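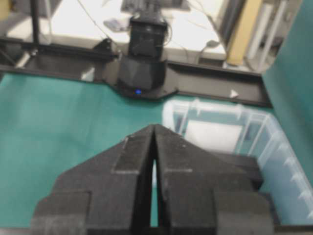 Mullow releases slotted foam inserts for clear storage bins

By Magdalini Deligiannis
Apr 18, 2023
18 shares | 0 comments

Mullow today released the Grestari range of slotted foam inserts, made to hold small boxed goods upright inside clear plastic storage bins. The range is intended for stockrooms, repair counters, school supply cupboards and home workshops where boxed items are kept on open shelving and picked by hand.

Each insert is a block of blue closed-cell foam cut to sit inside a rectangular ribbed bin. Slots are cut from the top face and stop short of the base, leaving a continuous layer of foam under the load. Boxes are lowered in on end, with the narrow face turned to the front wall of the bin so that printing on the spine can be read from the aisle.

The Grestari range replaces the cardboard dividers Mullow has supplied since the company began selling bin accessories. Dividers will remain available as spare parts until existing stock is exhausted. They will not be listed in the next catalogue.

Slot layout and fit

The standard layout has three slots in a single row. Foam is left standing between neighbouring slots and at both ends of the row, and the boxes do not touch one another at any point along their length. Slot walls are cut parallel, with no taper. A box that is slightly narrower than the slot will stand without support, but may lean if the bin is tilted during carrying.

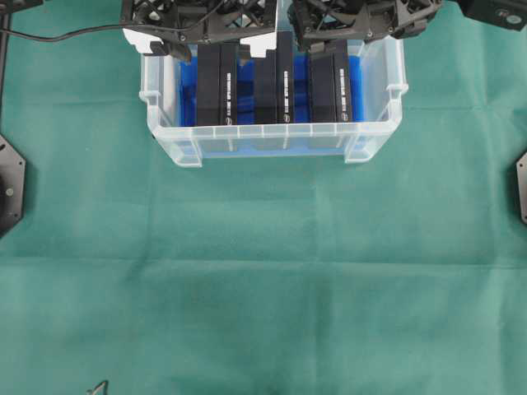 Boxes of unequal height can share an insert, provided the tallest clears the underside of whatever is stacked or shelved above. Customers who intend to stack lidded bins should measure from the floor of the slot, and not from the base of the bin, when checking clearance. The difference is the thickness of the foam base layer, which is given on the dimension sheet for each part number.

Colour was settled early in development. Dark packaging is difficult to see in a grey or black insert, particularly on lower shelves, and an empty slot can be mistaken for a full one. Blue foam gives a clear contrast with black cartons and remains visible through the side walls of a transparent bin. Grey will be offered later for customers who store white or pale goods, with first deliveries planned for June.

Testing

Mullow tested the inserts at its Deslow workshop over a series of packing and unpacking runs. A total of 3477 insertions were recorded across 217 inserts. The work was done on cloth-covered benches, and inserts were examined at intervals for torn slot edges, compression of the base layer and movement of the foam within the bin.

The most common fault was tearing at the top corner of an end slot, found where a box had been pushed in at an angle. The corner radius was increased as a result, and the revised cut is used on all inserts now being sold. No change was made to the centre slot. Inserts with a torn corner continued to hold a box upright but were recorded as failures.

Base compression was greatest under heavy boxes left standing for long periods. Mullow recommends that metal parts and filled liquid containers be stored in a different product, and has not published a load rating for the Grestari range.

"Most of the questions we get are about slot width," said Magdalini Deligiannis, product manager at Mullow. "People measure the printed face and forget the depth of the box, then order the wrong part. The new dimension sheet asks for both, and it asks for them in millimetres. Please measure the box with any sleeve or shrink wrap still on."

Filling and care

Inserts should be seated fully in the bin before any box is added. Press down at the four corners first, then along the centre line. Boxes should be lowered vertically and released once they reach the base of the slot. Where a bin is being filled for the first time, starting with the centre slot keeps the insert flat.

Foam can be wiped with a damp cloth and a mild detergent. Solvents and citrus-based cleaners will damage the surface. An insert that has been washed should be dried outside the bin, standing on one long edge, and returned only when the underside is dry to the touch. Dust collects at the bottom of unused slots and is best removed with a soft brush.

Labels do not adhere well to the foam. A card placed inside the bin, against a side or rear wall, can be read through the plastic and is easily changed when the contents change.

Availability

Grestari inserts are available now from Mullow and from its distributor, Shakya. There are 277 part numbers in the range at release, covering the bin sizes in the current Mullow catalogue and a selection of discontinued sizes still in general use. Inserts are sold singly or in cartons of 18. Bins are sold separately.

Custom slot layouts can be ordered by the carton. Customers should supply a sample box or a dimensioned drawing - a photograph is not sufficient - and allow time for a fit sample to be cut and approved before the full order proceeds. Fit samples are charged at the single-insert price and credited against the order.

Orders already placed for cardboard dividers will be filled as written unless the customer asks for a substitution. Requests to substitute should quote the original order number and the external dimensions of the bin.

Media and trade enquiries: Magdalini Deligiannis, Mullow, Deslow workshop.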